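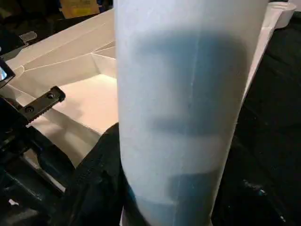
Two-arm teleop demos: policy grabs the rack fine, then freezes when it's time to join the parts

Asked by pvc_regret
Flotthorpe Community Help > Robots and Automation > Teaching by demonstration
22 March 2022

I've been teaching a pair of arms to put together a white plastic rack, the sort with pipes for legs and sockets at the corners of each panel. A child could do it. I have now spent most of February establishing that I can't, at least by remote control.

The setup is two follower arms with parallel grippers, driven from a pair of Ridura leader arms on the next bench. There's a wrist camera on each side and one at head height. I recorded 183 demonstrations, trained on all of them, and got a policy that reaches for the parts with real confidence. One arm holds the panel, the other brings a pipe over to the socket, and then both of them stop a short way apart and tremble at each other like teenagers at a dance.

If I start it with the pipe already partly in the socket, it finishes the job most of the time. If I start it with the pipe anywhere else, it does the approach and then the trembling. The loss curve is beautiful. I could frame it.

Things I've tried so far: longer training, more light, cropping the head view, and dropping the gripper force so it doesn't bend anything.

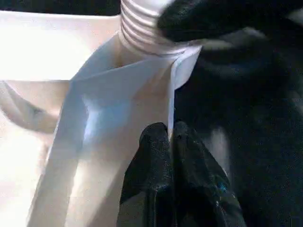
I also slowed the leader arms down to 50 percent so my hands would be steadier, and that made the recordings smoother to watch and the policy noticeably worse. Now it pauses on the way to the panel too, as if it has remembered something it left on the stove.

Do I need more data, or different data? I can get to 205 by the weekend if somebody tells me it will help. I'd prefer that somebody didn't.

2 answers

socket_to_me

More data. It's always more data. We got nothing usable out of ours until we had twice what you have, and then one morning it worked. Also check your cables aren't snagging.

(Comment from pvc_regret) Cables are fine. What were you assembling?

(Comment from socket_to_me) We weren't, it was folding towels.

grumble_axis

Please don't record any more yet. Go and watch what you have, at normal speed, with a notebook, and look only at the last bit before contact. I'd bet a sandwich that you hesitate there. Everybody does. You bring the pipe in, you can't feel anything through the leader arm, you stop, lean over to see around the gripper, and carry on. To you that's a pause. To the policy it's a lesson: on arriving near a socket, one stands still. You have taught it this very thoroughly.

Slowing the leaders down gave it more of the same lesson. A steady hand and a decided hand are different things, and the second one is what you want on tape.

What I'd do, in this order:

Throw out the demos where you stopped short of the socket for longer than a breath. Keep the clumsy ones where you bumped the rim and slid in. They look terrible, and they're the only place the policy gets to see what to do after a bump.

Pick a job for each arm and stick to it. If the left arm steadies the panel in one demo and the right arm does it in the next, the average of those is two arms steadying and no arms fitting.

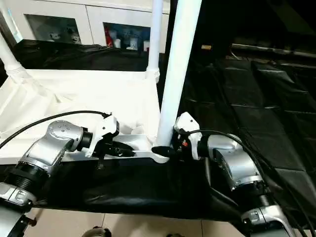

Page 2 of 2

grumble_axis (continued)

Drive from the camera views. Turn your chair so you can't see the real bench. If you can't do the insertion from the wrist and head feeds alone, the policy can't either, since those feeds are all it gets. You'll hate this for an afternoon. My first try from the feeds put a pipe cleanly into thin air beside the socket, twice, and I was rather pleased with myself both times.

Then record the joining step by itself, from lots of starting positions: a little high, a little left, tilted, pipe gripped too low down. Let go and start again straight after it seats, and don't bother with the reaching. I wouldn't go past 100 of these before retraining. You already have plenty of reaching.

One more, and it's dull. When one arm is taking the weight of the panel, wait for it to settle before moving the other, and do it the same way each time. On the Verner rig we had the supporting arm sagging slightly under load, so the leader and follower disagreed about where everything was, and the recorded action was quietly wrong in every episode. Compare commanded and measured joint positions while it's holding something heavy. If there's a gap, decide which of the two you're training on. I use the commanded one.

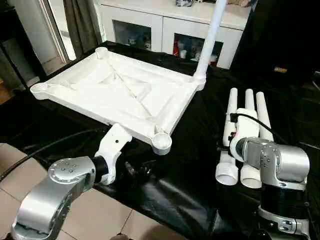

Mwakalinga Bench Club

Agree with nearly all of that, but I'd keep a few of the pauses. When we cut every hesitation, our arm came at the socket like it owed money, and it jammed the pipe crooked more often than before. We ended up trimming only the dead time where no joint was moving at all and leaving the slow lining-up alone. Same demos, no new recording, and the trembling mostly went away.

(Comment from grumble_axis) Fair. Trim the standing still and leave the creeping. I'd still bin the ones where you get up for coffee.

(Comment from pvc_regret) Went through the first batch tonight. There is one where I stop in front of the socket, put the leader arm down and answer the phone. It's in the training set. Cutting now, and I'll turn the chair around tomorrow.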